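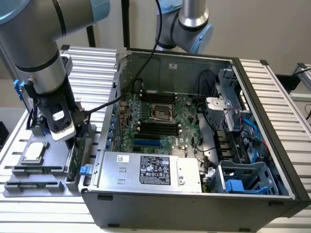 Section 3. Fitting the processor and memory

This section covers the Skimley tower with the Villa board. If you have the Brovberg board, use the separate sheet packed with it, as the memory slots are numbered differently.

Before you begin

Shut down the computer, switch off the power supply and unplug the cord. Press the power button once and wait 84 seconds. Lay the case on its side on a firm, flat surface with the open side facing up. You do not need to take the motherboard out.

Wear a grounding strap clipped to bare metal on the case.

CAUTION: Do not touch the pins in the socket. Bent pins are not covered by the Kullow warranty.

Installing the processor

1. Move any cables away from the socket. Leave their other ends plugged in.

2. Press the socket lever down, slide it out from under its catch and raise it fully.

3. Lift the metal retention frame.

4. Hold the processor by its edges. Match the small triangle on its corner to the one on the socket, and check that the notches line up.

5. Lower it straight down. Do not slide it or press on it.

6. Close the frame, then bring the lever down and hook it under the catch. Some resistance is normal.

Note: Keep the plastic socket cover. The board must be returned with it fitted if it ever goes in for service (part no. 673).

Installing the memory

7. Open the clips on the slots you plan to use. Fill the slots nearest the socket first.

8. Line up the notch in the module with the key in the slot. Push down evenly on both ends until the clips snap shut.

Fitting the cooler

9. Wipe the top of the processor with a lint-free cloth and apply a small dot of thermal paste to the center.

10. Set the cooler in place and tighten its screws a few turns at a time, working corner to opposite corner.

11. Plug in the fan lead.

CAUTION: Never power on the computer without the cooler attached.

If the startup screen shows code 1412, switch off, unplug the cord and reseat the memory as in steps 7 and 8.

Section revised 26th June by Delwyn Rakena.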